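Most of what follows is about keeping pale surfaces pale: countertops, tabletops, the white shelf you bought from Skisemeo in a fit of optimism. I've owned light-colored everything for 8 years now, and I have opinions.

## Daily wiping

Use less soap. The dull film people blame on age is mostly old dish soap, laid down in layers like sediment. A few drops in a bowl of warm water will do a whole kitchen. Wipe, then wipe again with plain water, then dry with a towel you'd be willing to put near your face.

Microfiber is fine until you wash it with fabric softener, after which it pushes water from one end of the counter to the other and takes no further interest.

## Tea, coffee and turmeric

- Tea rings: baking soda and enough water to make a paste. Leave it for ten minutes and go do something else.
- Coffee: same paste, more patience.
- Turmeric: sunlight, if the piece can be carried outside. If it can't, congratulations on your new yellow accent.
- Ink: rubbing alcohol on a cotton swab, tested first in a corner. Dab it. Scrubbing makes a small blue spot into a large blue cloud.

Skip vinegar on marble or any other stone that reacts to acid. I learned this at a rented place in Ellarico and paid for it in May.

## Scuffs

A dark mark on a light surface is often something left behind by whatever rubbed against it, so try a clean white eraser before the harsher stuff. Melamine sponges work too, but they're a very fine abrasive – on a glossy finish they'll swap the scuff for a dull patch in the shape of your enthusiasm.

For actual scratches, the eraser will do nothing. Put the fruit bowl there.

## Finding what you missed

Overhead light flatters a counter. Turn it off, set a lamp at one end and crouch until your eyes are nearly level with the top. Streaks, crumbs and that old soap film all show up at once. I recommend doing this before guests arrive, or never.

Plain pale gray-white, with soft light across it:
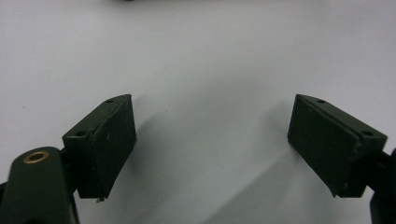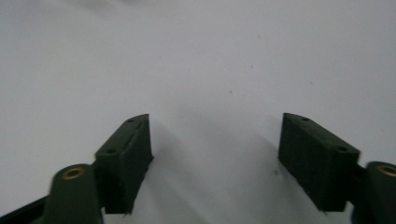
## Things to keep under the sink

- Baking soda, in a jar with a lid that closes
- White erasers
- Two cloths for wet work and a towel for drying
- Rubbing alcohol, well away from the stove
- The bottle of Avden polish you won't use but can't throw out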